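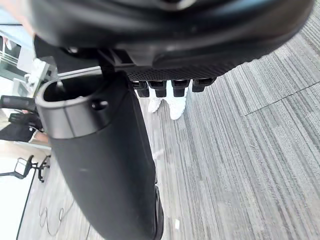 Jerum Reading and Sewing House
Progress report to the Brito Fund
Second report, 2020-08-11
Prepared by Pak-hei Tang, project coordinator

Dear Leonora Dagdag,

With this report I want to inform you about the work done in the Jerum project since our first report. I follow the order of the plan that you approved, so you can compare easily. Where we changed something, I write it under the same heading. The money part is short here, the full table goes to you separately with the receipts.

1. General situation

The house was closed for the public during the spring, as you know from my letters. We opened again with smaller groups. The reading group and the sewing group do not meet at the same hour anymore, and between them the door and the windows stay open for a time. This makes the day longer for the people who keep the house open, and I want to thank them in this place.

The biggest effect of the closing was on the sewing courses. It is difficult to teach sewing by telephone. We tried it with the advanced group, and for hems and simple repairs it worked well enough. For the beginners it did not work and we stopped after the second week. The reading group suffered less. Many members took books home, and some of them read more than before.

2. The sewing courses

The plan was for three courses: beginners, repair of clothes, and pattern making. The beginners course started again from the first lesson, which the participants themselves asked for. They did not feel sure after such a long pause. The repair course continued from the place where it stopped. Pattern making has not started yet.

At the moment 32 persons are registered for the first two courses together. The groups are divided, so each person comes to the house one time in the week and takes the exercise home for the rest. In the first report I wrote that every participant would come two times in the week. This is not possible with the present rules for the size of groups, and I ask you to accept the change until we can go back.

The exercises for home were a new task for the teachers. They had to write them down in simple words, with drawings, and this took more time than we expected. The first sheets were too long. One participant told me she read the sheet three times and then called her aunt. After this we made every sheet fit on one page, with the drawings large and only the necessary words. The sheets are in two languages. I am attaching the ones for pockets, zippers and collars, so you can see the style.

The quality of the work in the repair course is high. The participants bring clothes from their own homes, and it is good to see that a jacket with a bad lining gets used again. A few of them have begun to repair for neighbors and to ask a small price for it. We did not plan for this, but it agrees with the purpose of the project. Two of them asked if the house can teach how to calculate a price and write a receipt. I would like to add one evening for this, and it would cost only the printing of papers.

Pattern making is late for the reason that our teacher moved to Kaladen in the spring to be near her parents. We have spoken with a new teacher, who can start in September. She has seen the room and is satisfied with the tables, but she asks for paper on a wide roll and for better light over the long table. The paper is already in the budget. The light is not, and I return to this in part 5.

3. The reading room

The reading room has now 827 books in the catalog. In this number are the books from the Prallik school, which closed its own library and gave us the part that was in good condition. It took us many afternoons to clean, sort and write labels. The old school stamps are still in the books. We put our label beside them and we did not cover them, as some of our visitors went to this school and they like to find the stamp.

The catalog is still a notebook and a box with cards. In the plan we promised a catalog on the computer before the end of the year. The typing has begun, but it goes slowly. The letters A to F are finished for the adult books. The children's books are not started. I think we will reach the promise if there is no new closing, but I prefer to warn you early that it is not certain.

Lending was organized in a different way during the closing. People called, told us the title or only the kind of book they wanted, and one of us prepared a bag with their name and hung it at the gate. Most people did not ask for a title. They said "something long" or "something where nobody dies," and we had to choose. We kept the bags also after the opening, for older members who do not want to come inside yet. When a book comes back it rests on a separate shelf for three days before it goes to the next reader.

The reading group for adults finished one novel and began another. The discussion is smaller than it was, and also more quiet, with the chairs so far from each other. The members decided to meet in the yard when the weather is dry. I was present at one of these meetings and the talk was much better outside, although the road is noisy in the late afternoon.

The hour for children's stories is the only activity that has not come back. We do not have enough space to seat the children with distance, and small children do not stay in one place. The yard is possible for this also, but we need some shade. The parents ask about it often.

4. People

The number of paid persons has not changed. The teacher of the repair course took more hours during the summer, and the beginners teacher took fewer because of her family. The total of hours remains as in the plan.

We had one difficulty about the keys. The house was opened on some evenings without the person responsible being told. Nothing was lost, but I was not satisfied with it. Now there is a list beside the inside door, and each person who takes a key signs it. I mention it only because you asked me, in your last letter, to write also about the small problems.

5. Money

We are below the plan for travel, for food at the courses and for events. We are above the plan for printing, for cleaning materials and for telephone. In total we have spent less than we expected at this point of the year. The largest unspent amount is the summer open day, which did not take place.

I ask for your permission for the following changes:

Part of the open day money to be used for lamps over the long table in the sewing room. I have one offer from an electrician in Jerum and I wait for another.

Part of the travel money to be used for a simple roof of cloth in the yard, for the reading group and for the children's hour.

The cost of printing to be raised until the end of the year, as the exercise sheets will continue.

If you can allow only one of these, I would choose the lamps. Without them the pattern making course would have to finish before dark, and most of the people on the waiting list are working in the day.

The electricity bill for the spring was wrong. The company estimated it from the year before, when the house was full. We have written to them and sent the reading of the meter. The correction should come with the next bill, and I have not included it in the table.

6. What we learned until now

In the first report I was too optimistic about how fast people would come back. I wrote that the groups would be full one month after opening. In the reality some came at once, some came one time to look, and some called only to hear how we were. I think now that the telephone calls were also a part of the work, and in the next plan I would like to give hours for them.

The home sheets we will keep, even when the groups are full again. The teachers say that the participants come better prepared. The same sheet can be used by somebody who misses a lesson, and before we had nothing to give to this person.

I also learned that the two halves of the house know each other less than I thought. When both groups were there at the same time, they drank tea together. Now that the hours are separate, some members of the sewing group did not know that they could borrow books. We put a small shelf with novels and some sewing books near the ironing table. It is used, and the books do not always come back to the right place, but they come back.

7. Next steps

Before the next report we want to start the pattern making course, continue the catalog to the end of the adult books, and bring back the children's hour in the yard if the roof is approved. We would also like to hold the evening about prices and receipts. The open day is moved to next year. I do not give a date for it now.

The roof over the back store room has a leak at the corner near the chimney. The owner of the building promised to repair it before the rains. We moved the boxes of fabric to the other wall until then. If he does not do it, I will write to you again, and I hope this will not be necessary.

If you wish to visit us, the mornings are the best time to speak with the teachers and the late afternoons are the best time to meet the readers. Please tell me a few days before, so I can arrange the groups.

With respect and thanks,

Pak-hei Tang
Jerum Reading and Sewing House

Attachments: exercise sheets (pockets, zippers, collars); offer for the lamps; letter to the electricity company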